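Briko Head-Worn Recording Kit

For collecting first-person examples of hand work

Product code: BK-HW3
Availability: in stock, ships from the Annan warehouse
Sold as: complete kit, or camera unit only

Overview

The Briko kit records everyday manual tasks from the wearer's point of view. It is made for teams who train robots from human demonstrations and need a large number of short, clean examples of people using both hands. The wearer puts on the headband, starts a task, does it at a normal pace and stops. Each start and stop makes one episode. No robot is needed at the recording site.

Most customers use the kit in homes, small kitchens and workshops. It runs from a battery pack worn on the belt, so there is no cable to a wall outlet and the wearer can move from room to room.

What is in the box

Headband with camera unit, fitted
Belt battery pack and charger
Push-button remote for starting and stopping episodes
Two storage cards
Card reader
Spare forehead pads, 3
Hard case
Printed quick start sheet

The Skurkdale desktop software is a separate download. A license for one computer is included with the complete kit. It is not included with the camera unit.

Setting up

Fit the headband so that the pad rests just above the eyebrows. Tilt the camera down until the wearer's hands are in the middle of the preview when they are working at table height. Tighten the side screw. Check the tilt again after the first episode, as a new pad settles a little with wear.

Long hair should be tied back and hats removed. Glasses can be worn with the headband.

The camera adjusts its own exposure. When recording near a window, let the wearer look at the work surface for a few seconds before pressing start, so that the exposure has time to settle.

Planning a session

We suggest writing a task list before the first session. Keep each task to one clear goal, such as "fold the towel" or "put the lid on the container." Long jobs can be recorded in one episode and divided later in Skurkdale, but short episodes are easier to check.

Vary the objects and their starting places between episodes. If every cup starts to the left of the plate, the model may learn the place and miss the cup. Change wearers too if you can. People reach, grip and pass things from hand to hand in different ways, and a set recorded by one person tends to be narrow.

A storage card holds 200 short episodes at the standard setting. The remote buzzes once at the start of an episode, twice at the end, and gives one long buzz when the card is full.

Food tasks

Food is a common request and the kit works well for it. Soft items change shape when they are handled, and a model needs to see a good number of those small corrections. 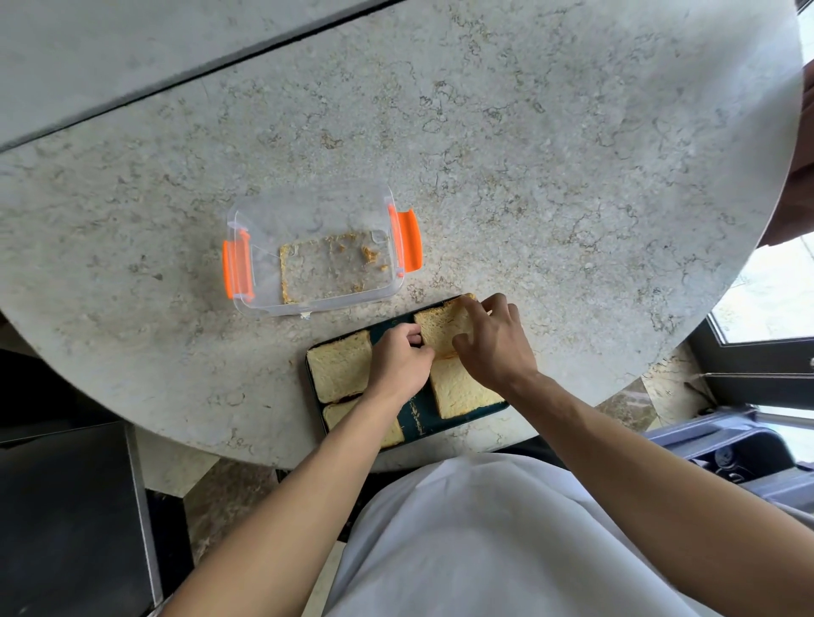
Sandwich making, spreading, slicing and packing lunch containers all suit the downward camera angle. Keep both hands in view during fine adjustments, and ask wearers not to lean so far forward that their forearms hide the item. Some covering by the arms is normal and those episodes should be kept. Mark an episode as unusable only if the main action can't be followed at all.

Clean the remote after food sessions with a damp cloth. Do not put any part of the kit under running water.

Labeling and export

Skurkdale reads the cards, lists the episodes and lets you add a task name and short text notes. Episodes can be exported singly or in batches of up to 1000. Files also open in the Costow viewer, version 36 or later.

Faces and personal papers sometimes come into view in private homes. Get written permission from everyone in the household before recording, and use the blur tool before export.

Ordering

Orders placed by noon ship the same working day. Replacement pads, cards and battery packs are listed under Accessories. The wide headband for larger head sizes is out of stock until April.

Page updated Tuesday, November 25, 2025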